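Irka clear-up set, readme

Last edited May 12, 2018 by Kirsten McIntyre, canteen side, with technical bits by Jaxon Beaulieu. Where the two of us disagree we have left both versions in.

What it is

Recordings of two-fingered robot arms clearing tables in the staff canteen at Kovomholm. There are 3185 recordings, 118 of which are marked as bad and kept anyway. Each holds the view from the wrist, the finger opening and a short note typed by whoever was working the arm. Irka is the project. Crabtree is the arm nearest the window, named after a former shift manager who also dropped cups.

Why it exists

The canteen feeds three shifts and the clearing-up falls to a crew of nine. Management would like the arms to take the late clear. The crew would like that too, on the whole, though they were first told about it by a slide with the word "freed" on it. Freed to do what was on a later slide, which has not yet been shown.

For now the arms are steered by hand by the same people who used to do the clearing. It takes them longer. They are very good at it.

What the work looks like

Tables are cleared in whatever state they are found. Notes on the two usual kinds of job:

Small stuff. Rice, mostly. A person with a damp cloth deals with rice without knowing they have done it. An arm has to be told that rice is a thing, that it is on the table as well as in the tray, and that both matter. The crew's notes for these recordings are the longest in the set and not all of them are suitable for a readme.

Big stuff. Cups and bowls. Easier to hold, but once a cup is up at the wrist it fills most of the view, so the operator steers partly from memory.

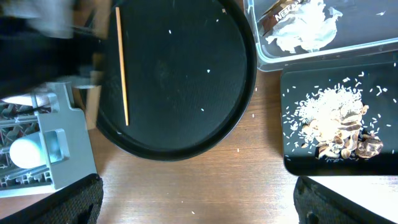
Stray rice in the first, a light-blue cup between the fingers in the second.

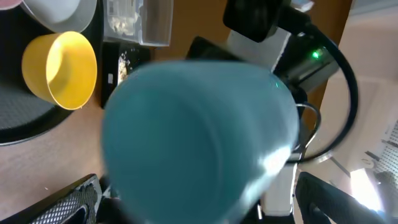

How the recordings are sorted

irka/small – grains, crumbs, wrappers, chopsticks
irka/big – cups, bowls, anything you could drink out of
irka/mixed – started as one, became the other
irka/bad – the 118

Notes are kept as typed. "Got it", "got it sort of" and "no" were agreed as the standard endings. "Sort of" has since become the most popular by a distance. Jaxon wanted to fold it into "got it". Kirsten did not, and she does the rota.

What has changed for the crew

Fewer sore backs, more sore thumbs. Two people asked to go on the arms full time and one asked never to see them again; all three got what they wanted. The late clear still ends at the same hour, as the last half of it is now spent wiping round the arms.

The wage grade for operating was settled in August at the same rate as wiping. This is under discussion – loudly, near the dishwasher.

Known problems

Glare. Shiny tables and bright lights give white patches where the arm sees nothing at all. Moving the lamp helps one table and ruins the next.

Left-handers. There is one, and her recordings are better than everyone else's. We have not worked out what to do with this.

Tondness. The old labelling tool will not open more than 2000 recordings at once. Split the set before loading it, or go and have your lunch.

Using it

Free to anyone at Kovomholm. Outside groups should write to Jaxon and say what they want it for. If the plan is to time individual operators against each other, the answer is no, and the crew's names have been taken out of the files in any case.

Corrections go in the book by the tray return. Please use the pen that is tied to it.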